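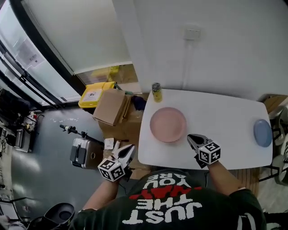 Sibusiso Venter wrote on October 20, 2018:

> Has anyone got a good way to set up a small table against a wall so
> the plates don't creep toward the edge? Mine is white, shiny and not
> very deep, and every time we sit down to eat something is hanging
> over the side. I've been told to buy placemats. I've been told to buy
> a bigger table. I don't want a bigger table, I want my floor!
>
> Also, boxes. We moved in weeks ago and I still have them piled up
> next to where we eat. Where do you all put yours?

Hi Sibusiso, and hi everybody,

Oh, I know this one so well. Our table goes flat against the wall too, and for the first year I laid it the way my mother did, with a chair on every side in my head even though one side was plaster. Plates ended up everywhere. What fixed it for me was marking the places once and leaving them alone. I put a plate down where my elbows were comfortable, put the second one down next to it, and then stuck a tiny dot of painter's tape at the back of each one (the blue kind, it peels right off). After a week or so we didn't need the dots.

Round plates are the worst for wandering, by the way. I have one pink and one light blue, and the blue one always used to end up half off the right-hand side, because whoever sat there wanted room for a glass. Now the glasses go at the back, along the wall, with the salt and any cans or jars. It looks a bit like a shop shelf but nobody has lost a dinner to the floor in ages.

On placemats, I'd say yes if you get the grippy kind. I bought two from Kamine and they're fine, they wipe clean, though the corners curl if you leave them by the radiator. The Srithong ones are prettier but they slid around on my table worse than the bare plates did. Your table may be kinder to them than mine.

How deep is yours? Mine is 80 centimeters front to back and that's about as small as I'd go for two people with real dinner plates. If yours is less than that, try smaller plates before you spend money on anything else!

Now, the boxes. I kept ours beside the table for months too, so no lecture from me. Everything landed on them: the mail, a jacket, whatever was in my hand when I walked in. In the end I did one box each evening before supper, and if I couldn't face a box I at least folded down an empty one. Plastic bins can stack, so those went into the closet first. Suitcases are good storage too if you have one standing around with nothing in it. Ours holds the winter blankets.

Let us know how you get on, and send me the measurements if you want a second opinion.

Anas Salem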